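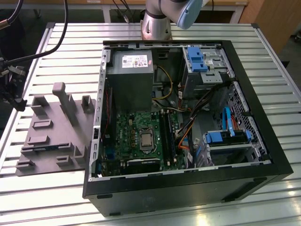
What does it mean when a business survey comes in "at 45"?
It means more firms said things got worse last month than said things got better. Fifty is the break-even line.

I bring this up because the Pondcombe small business index landed this morning, and by lunch I had been told it was a collapse, a recovery and a buying opportunity. Same number. Three emails.

The number was 45. In November it was 23, so yes, up a lot. A patient who has moved from the floor to a chair is also up a lot.

Quick refresher on how these get made. Someone phones or emails a few hundred owners and asks if orders are better, worse or the same. You take the share who said better, add half the share who said the same, and there's your index. It doesn't ask how much better. One extra sandwich counts the same as a new factory.

So a jump like this can mean business boomed. It can also mean a lot of people who said "worse" last time have now said "the same," in the tone of voice you would expect.

I read the tables so you don't have to. It's mostly the second one. "Same" is way up. "Better" has crept up a little, like a cat coming into a room it was told to stay out of.

The sample is 300 firms, by the way. Fine for the headline. Less fine once you slice it by region and trade and find that "coastal hospitality" is 11 people, one of whom may have been having a nice day.

This did not stop Wenitz from putting out a note called "Coastal Hospitality Roars Back." I've met louder roars in a library. 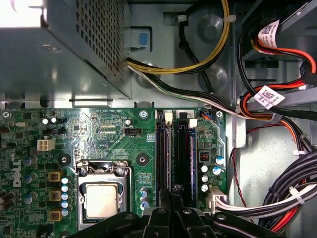 Power supply and wiring, inside a desktop.

Back to the index. The hiring question is the one I'd watch. Owners will tell a survey they feel hopeful because hope is free. Adding someone to the payroll isn't, and that line barely moved.

Prices paid went up again too. Prices charged didn't. If you run a shop you already know what lives in the gap between those two, and it used to be your vacation.

Tane Te Moana made a good point in the replies to my last thread: the survey went out the week after the rate cut, so some of this is relief. I grumbled at the time. I have now stopped grumbling and am pretending I thought of it.

The folks at Rosolska say we'll be over 50 by spring. Hafþórsson says we'll be back in the 30s. Both notes use the same chart. One of them has stretched it.

My own forecast is that it'll go up or down and I'll be asked about it at a barbecue.

Someone's asking if this changes what the central bank does next. Doubt it. They look at jobs and prices first, and a mood survey gets maybe a paragraph on the back pages.

Next release is in a month, same time, 8:30 in the morning. I'll post the better/same/worse split before the headline this time, and you can all yell at me in the right order.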